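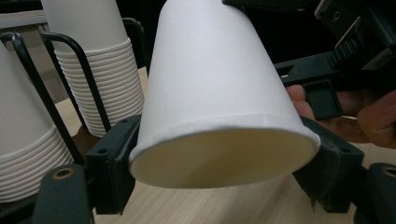

Thursday, late. Spent most of the day on the cup rules with Kazuhiro Mizuno. The Omville people want one page that any operator can follow, and our draft was at four.

We settled the grip first. Paper cups get taken at the rim, one finger on each side, and the squeeze stops when the pads touch. If the rim creases badly the cup goes in the trash and the take is marked bad. I wanted a small crease to count as bad too. Kazuhiro said we would throw out half of August that way, so a small one passes.

Then the hand. Fingers stay on the gripper body, never on the cup. Flurum has that as a "should" and we changed it to "must".

Long argument over stacks. Cups stay upside down in the wire rack, and you pull one at a time. Two stuck together means stop, put them back, start over – no shaking them apart on camera. I checked the log for that: 119 bad takes out of 2000, and most of the notes say "double".

Still open: whether to check the screws before every session or once a day. Yoo does it once a day. I'd like every session.

Page is down to one and a half. Wrist sore. Need to buy more cups before the weekend and send the draft to Omville.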